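4.2 Casting records and credit order

The Thampi archive lists 64 supporting actors who worked in regional television before their first film role. We coded each actor's first 2 film credits by position in the closing titles. Actors with martial arts or dance training were coded separately, following Namboodiri's scheme.
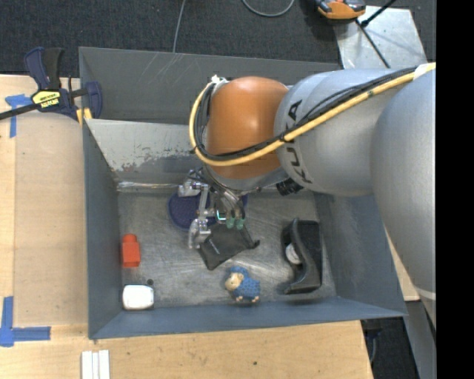 Figure 9. Robot arm over a metal bin.

Credit order was a weak guide to screen time. In the Woltton series, performers hired for fight work were often listed below actors with a single spoken line, and several had no character name at all. Job titles caused similar trouble, as "performer" and "operator" were used loosely for anyone handling a puppet or rig. A machine such as the KUKA arm in Figure 9 carries its maker's name in capitals on its own body, while many of the people in our sample could be identified only from call sheets. Where the call sheet and the titles disagreed, we used the call sheet. Guest roles were left out of this count and are treated in the next section.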